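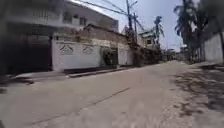

Two hundred drives is too few if the same person did all of them, one reader wrote under our last item on the Tandano project, because the model will pick up that operator's thumb. Brosis, which builds the Tandano delivery cart, seems to agree. In its December update the company says the next training set will be split across several remote operators, with no operator contributing more than 200 drives.

## Remote demonstrations move to residential streets

The cart is taught by remote control. An operator at a desk steers it along a street using a hand controller and a live video feed, and the software records the video together with steering and speed commands. A policy is then trained to reproduce the commands from the video. No lane map is supplied, and the operator adds no labels during the drive.

Earlier recordings came from a paved test yard belonging to Altalska, which supplies the control link. Brosis says the policy held a straight course there but wandered on narrow streets, where the walls are close and the edge of the road can be a curb, a strip of sand or a gate apron. The new set is being recorded on residential streets with concrete paving.

Operators have been given a short protocol:

- Hold a walking pace on straight sections.
- Keep steering corrections small and finish each one before starting the next.
- Stop fully before handing the cart back to the software.
- Mark a drive as void if the video link drops, even briefly.

Voided drives are kept in a separate folder and are not used for training.

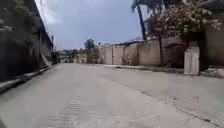

Recovery drives are the main addition to the method. In a normal demonstration a competent operator stays near the middle of the road, so the policy sees very few examples of how to get back there. For a recovery drive the operator first brings the cart toward one side with recording off, then switches recording on and steers back. The long diagonal joint in the right half of the road is the sort of feature these drives are meant to cover. In the yard tests the policy sometimes treated a dark seam as a road edge and followed it toward the side. Operators now cross such joints at several angles, in both directions, and drive parallel to the curb for short stretches so that the two kinds of line appear in the data with different commands attached.

Shadow is handled in a similar way. Brosis asks for the same street to be driven in direct sun and under cloud, and files the recordings under one route number. The company has not said how the two conditions will be weighted.

Grewal, the contractor running the operator desks, measured the delay between a stick movement and the matching change in the video at around 200 milliseconds. The recorder shifts the command stream to compensate before training. Without the shift, Brosis says, the policy learns to turn late. The update doesn't give a figure for how late, or say whether the shift is fixed or recalculated for each drive.

The full set is planned at 3000 drives. A first policy will be trained once a third of them are in, and will be tried with an operator watching the feed and able to take over. Each takeover will be logged and saved as a further demonstration, starting 2 seconds before the operator touches the controller.

Brosis has not set a date for the trial. The recording format will be published with the first policy, but the street video will stay private.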